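Gorkdale Home Forum > Kitchens & Small Spaces > Countertop creep: what actually gets to live out?

Page 2 of 2

hedlund_drawer
Posts: 600
Thursday, 7:14 am

Picking up from page 1, where we had got as far as agreeing that the mail does not belong in the kitchen and then fell out over the bread.

My rule is that a thing earns counter space by being used every day. Weekly things go in a cupboard. Holiday things go on top of the cupboard, where they can collect that sticky dust we all pretend we don't have. I've lived this way through two apartments and it works fine as long as you don't take up a hobby.

mugwump_oven
Posts: 21
Thursday, 7:52 am

By that rule my toaster oven stays and my spouse's juicer goes, so I'm for it.

The real trouble is that a toaster oven isn't one object. It's the oven, plus the air you're supposed to leave around it, plus the place where you set down the hot thing you just took out. Mine eats half the usable counter and I haven't even opened the door yet.

softclose
Posts: 3247
Thursday, 8:05 am

So put it in a corner. Corners are dead space anyway.

mugwump_oven
Posts: 21
Thursday, 8:11 am

I did put it in a corner. Then the door opened into the side of the fridge. I got to know that dent very well.

softclose
Posts: 3247
Thursday, 8:13 am

Then turn it.

pale_green_mug
Posts: 88
Thursday, 9:30 am

Turning it is the answer, and I'll die on this small hill. Everyone lines the oven up with the wall so it faces out like a shop window. Put it at the end of the counter and face it down the length of the thing. Now the space in front of the door is also your landing space, and the top isn't sticking out where your elbow goes.

Mine sits on the right, door facing the middle. The mug lives beside it, on the left. The plate goes up at the back.

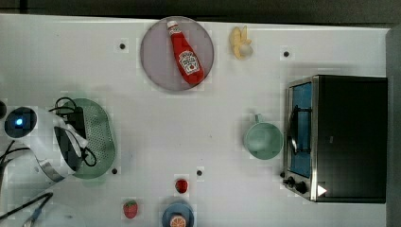
Oven on the right, door toward the middle. Ketchup not put away.

I left the white top plain on purpose. I had a patterned one before and could lose an entire teaspoon on it.

crumb_ledger
Posts: 412
Thursday, 9:41 am

Why is the ketchup lying on a plate like it's being served?

pale_green_mug
Posts: 88
Thursday, 9:44 am

Because that's where it was.

crumb_ledger
Posts: 412
Thursday, 9:46 am

Fair. Can't argue with the banana, either. Somebody got partway through peeling that and had second thoughts.

hedlund_drawer
Posts: 600
Thursday, 10:20 am

I like the oven. I don't like the mug. You've put the one thing you can knock over right on the side where the door comes down. First time you pull a tray out in a hurry, there goes your coffee.

pale_green_mug
Posts: 88
Thursday, 10:26 am

I don't own a tray big enough to be in a hurry with. I make toast. Sometimes I make two toasts.

softclose
Posts: 3247
Thursday, 10:58 am

With hedlund on this one. Anything in front of an oven door is in the way, I don't care how small your toast is. Move the mug back by the plate and leave the middle open.

And while I'm here - a green strainer has no business on a counter. Strainers hang. You buy a hook and hang it up.

pale_green_mug
Posts: 88
Thursday, 11:03 am

I rent. The lease has a whole paragraph about hooks.

mugwump_oven
Posts: 21
Thursday, 11:15 am

There are stick-on ones. I put up a set of the Kudau ones in the spring and hung a strainer, a ladle and a small pan. The strainer and the ladle are still up there. The pan left in the night and I thought we were being robbed.

crumb_ledger
Posts: 412
Thursday, 11:37 am

The strainer can double as a fruit bowl, which gets you out of the hook question altogether. Fruit goes in the strainer, strainer sits on the counter, and when the fruit needs rinsing you're already set up. I've done it for years and I get looks from visitors, but they eat the grapes.

hedlund_drawer
Posts: 600
Thursday, 12:02 pm

That's how you get a counter with rings on it. Strainers have holes. Fruit drips.

crumb_ledger
Posts: 412
Thursday, 12:06 pm

You put a plate under it. She's got a plate right there, once the ketchup moves out.

softclose
Posts: 3247
Thursday, 12:10 pm

Now we have a plate, a strainer and a pile of fruit living out full time, and page 1 was about getting things OFF the counter. This is how it starts. Next week somebody will want a cake stand.

urivby_lane
Posts: 9
Thursday, 1:25 pm

New here, long-time reader. Does ketchup go in the fridge or not? I've been going by the bread argument on page 1 and I can't tell which side would be which.

hedlund_drawer
Posts: 600
Thursday, 1:29 pm

Fridge.

mugwump_oven
Posts: 21
Thursday, 1:29 pm

Cupboard.

softclose
Posts: 3247
Thursday, 1:34 pm

Please start a new thread for that. I mean it. Last time it went to eleven pages and we lost a moderator.

pale_green_mug
Posts: 88
Thursday, 6:48 pm

Back from work. I moved the mug up by the plate and I'll admit it's better. The oven is staying sideways. The strainer is on trial as a fruit bowl until the weekend, and I'll report on rings.

hedlund_drawer
Posts: 600
Thursday, 7:02 pm

Wipe under it every night or the report won't be worth reading.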